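Wallville Workshops — Housekeeping and Safety Walk-round
Work bay: walls, mat, small tools

Date: Monday, December 18, 2023
Inspected by: Iman Chraibi
Bays on this side: Ukari, Ma, Zelau
Bay covered by this sheet: Zelau
Previous sheet: November

Marking: OK / Attend / Stop. Attend means put right before the next walk-round. Stop means the bay is closed until I have signed it back.

1. Access and floor outside the bay

1.1 Walkway clear to full width — OK
1.2 Nothing stored against the fire door — OK
Comment: The boxes noted in November have gone.
1.3 Floor outside swept — OK
1.4 Extinguisher on its hook, tag in date — OK
1.5 Route to the door lit with the main lights off — Attend
Comment: One emergency fitting is slow to come on. Reported to the building office, job number 336.

2. Walls and corner posts

2.1 Wall panels flat, no lifting edges — OK
Comment: Blue brick pattern on all three sides. I ran a hand along the bottom edge and nothing caught.
2.2 Corner posts upright and tight — OK
Comment: Both back posts checked with a hex key. No movement.
2.3 Nothing hung or taped on the walls — OK

3. Work surface

3.1 Mat lies flat, no curled corners — OK
3.2 Surface clean — Attend
Comment: Scuffed, with dark specks, worst in the middle. There are small white bits of debris there too, just to the right of the blue bin. Vacuum first, then wipe. Please don't brush it onto the floor — it only gets walked into Ukari.
3.3 Pattern not causing small parts to be missed — Attend
Comment: The flowers and butterflies are pale, but a small screw can still be hard to pick out among the specks. A plain mat would be better when this one is due for changing. Until then, count parts out and count them back.
3.4 No cuts or holes in the mat — OK 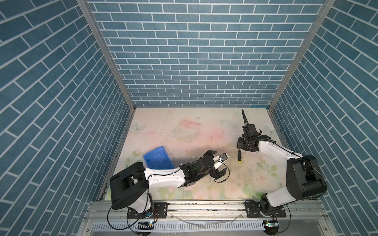
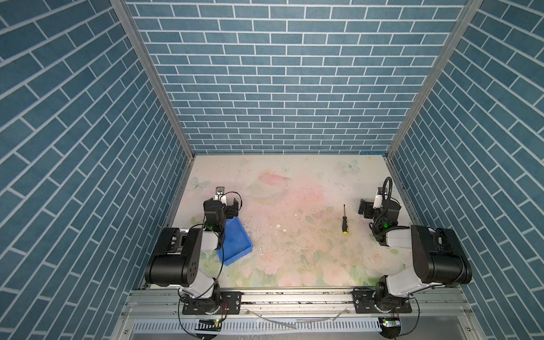 Zelau bay, items 2 and 3. Screwdriver (item 4.1) is in the second picture.

4. Hand tools

4.1 Tools put away when not in use — Attend
Comment: Screwdriver with a black and yellow handle lying on the mat, right of centre. It goes back in the rack at the end of the job, whoever had it last.
4.2 Handles sound, no splits — OK
4.3 Tips and shafts straight — OK
Comment: Checked the screwdriver in the hand. Nothing wrong with it.
4.4 Rack labelled — Attend
Comment: 2 labels have come off. Iman to print.

5. Bins and trays

5.1 Bin is the right type for the bay — OK
Comment: Blue plastic, shallow.
5.2 Bin square to the edge and easy to reach — Attend
Comment: Sitting at an angle on the left. Turn it straight and leave it there. The same comment was made for Ma.
5.3 Not cracked, rim smooth — OK
5.4 Waste kept separate from parts — OK

6. Power and cables

6.1 Plugs and sockets undamaged — OK
6.2 Portable appliance labels in date — OK
6.3 No cables across the walkway — OK
6.4 Isolator reachable from outside the bay — OK
Comment: Tried it with the bay idle. Works as it should.

7. Paperwork

7.1 Risk assessment on the clip — OK
7.2 Emergency numbers shown — Attend
Comment: Still the old sheet. The first aid extension changed in November.
7.3 Sign-in book up to date — OK

Summary for Zelau: no Stop items. Clean the mat, put the screwdriver away, straighten the bin and replace the number sheet today. Labels by the end of the week. Item 1.5 stays open until the office closes the job.

Ukari and Ma are on their own sheets. Total for bench vacuum bags on order: 4.

Signed: I. Chraibi
Copy to: bay clip, office folder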